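Looking after a small lawn: shed and workshop tips, with the sales talk taken out

Posted by Zdeňka Šimek, May 6, 2025

Every spring the leaflets come through the door, and every spring they tell me my lawn is starving, choking and thirsty all at once. I have cut grass for a living and I now cut it for nothing, on a plot that slopes the wrong way and gets the shade of next door's hedge until lunch. What follows is what I do in the shed and on the grass. Some of it saves money. Some of it only saves temper.

Sharpening the mower blade

Take the blade off. I know there are gadgets that fit a drill and claim to sharpen it in place, and I have owned two. Both took the edge off the edge. Pull the spark plug lead first, or take the battery out, and wedge a block of wood against the blade so that it can't turn while you undo the bolt. Mark the underside with a dab of paint before it comes off. Putting a blade back upside down is easy to do and you can mow half a lawn before you wonder why it looks chewed.

Use a flat file and follow the angle that's already there. You want it about as keen as a butter knife. A razor edge on a rotary blade folds over at the first pebble and then you're back where you began, only crosser. Hang the blade on a nail through the centre hole to check the balance. If one end drops, file a little more off that end, away from the cutting edge if you can.

Cleaning under the deck

Brush it out dry. A stiff brush and an old paint scraper will shift nearly everything if you do it the same day. I was talked into a tin of Caltix deck spray, 400 ml of it, which was supposed to stop the clippings sticking. They stuck. They may have stuck slightly later in the afternoon, I'll give it that. A wipe of ordinary vegetable oil did the same for pennies and also attracted dust, so I have given up on coatings altogether.

Tip the mower with the air filter uppermost, always. If you get it wrong, the oil finds the filter and you'll have a cloud of blue smoke next time you start it.

Raking out moss and thatch

The hire shops would like you to scarify twice a year. On a big, flat, heavily used lawn they may have a point. On mine a spring-tined rake in September does the job, and what it leaves behind is doing no harm that I can see. Go one way and then across. Stop when you're pulling up more green than brown.

Don't judge it the same week. A raked lawn looks dreadful and people panic, and it's then that they buy things. Renetness, a moss treatment that a neighbour swears by, turned my moss black in 10 days. I then had black moss to rake out where I'd previously had green moss to rake out. Until the shade goes, the moss will be back, and the hedge isn't mine to cut.

Spiking with a fork

A garden fork is slow but it costs nothing if you already own one. Push it in as far as it will go, lean back on it a little, pull it out, step back and do it again. Do the bit by the gate and the line you walk to the washing line, and leave the rest alone unless water stands on it. I've never been persuaded by the spiked sandals. The holes are shallow, they close up again, and I went over on my ankle.

If the ground is heavy clay, wait for it to be damp. In high summer the tines will skid about and you'll bend one.

Top dressing

Buy washed, lime-free sand and mix it with sieved topsoil and a bit of old compost. Builders' sand is cheaper and I can see the temptation, but it sets hard and you don't know what's in it. Brush the mix in with the back of a rake or a stiff broom until you can see the tips of the grass standing through. If you've buried them, you've put too much on. Bags are heavy – a 40-litre one of damp topsoil is as much as I care to carry round the side of the house – so put the barrow where the bags are and not the other way about.

Measuring liquid feed

Most overfeeding is bad measuring. The cap on a bottle of Trolanine is marked on the inside with lines I can't read in daylight, let alone in a shed, and the label gives the dose for a can of a size I don't own. Work it out once with a pencil and write it on the can. After that, a small fixed measure is better than any cap. A metal jigger like the one set out on the brown paper mat, near the chopping board with the lemon, is the sort of thing I mean, so long as you find out what yours holds and it never goes back to the kitchen afterwards. Keep it on a hook by the can. Rinse it on to the grass and wash your hands.
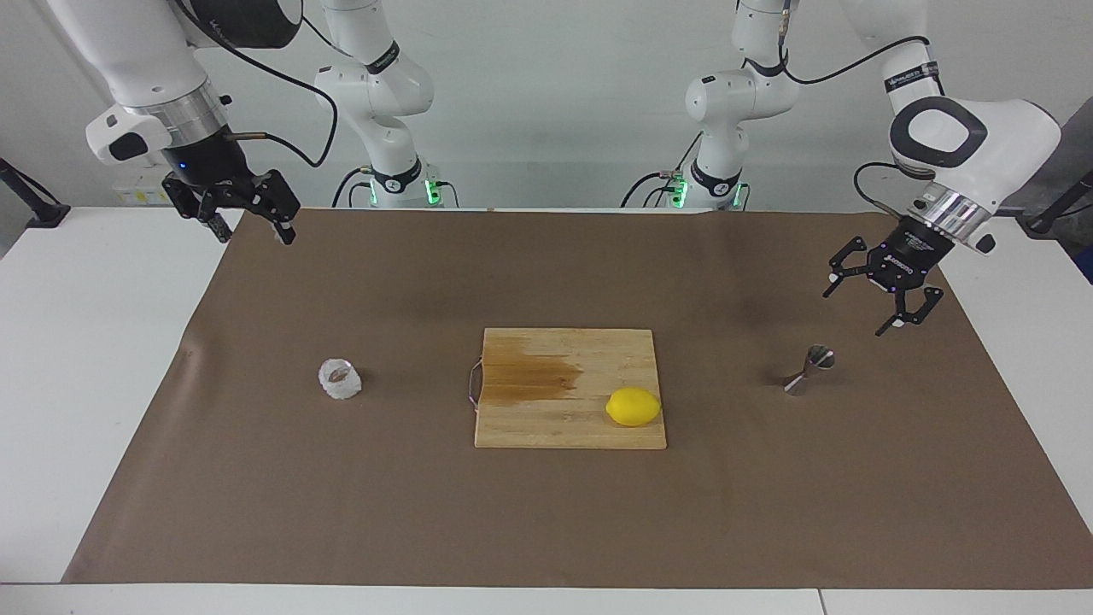
Fuel and small engines are where I do as I'm told, more or less. Old petrol causes most of the spring starting trouble that gets blamed on the carburettor. Run the tank low at the end of the season and drain what's left into a proper can with a lid. Matoušek, the repair shop I used to take mine to, once quoted me 105 pounds for a service on a machine that needed fresh fuel and a new plug. I bought the plug and did it on the back step. They may well have found other things to mend, which was rather my worry. Put the plug in by hand for the first few turns so that you can feel the thread catch, and don't lean on the spanner.

Storing the tools

Wipe soil off before it dries. Rub a bit of oil on bare metal with a rag and hang things up by the handle. The bucket of oily sand that everybody recommends does work, but mine got rained on, and then a cat found it. A rag in a jar with a lid takes up less room.

Wooden handles want linseed oil once a year if you remember. I have forks that have had it and forks that haven't, and the ones that haven't are rougher on the hands and otherwise still forks. Lay the used rag out flat outdoors to dry before you bin it. Linseed rags left in a heap can heat up and catch fire, and on that point I've no quarrel with the warning on the tin.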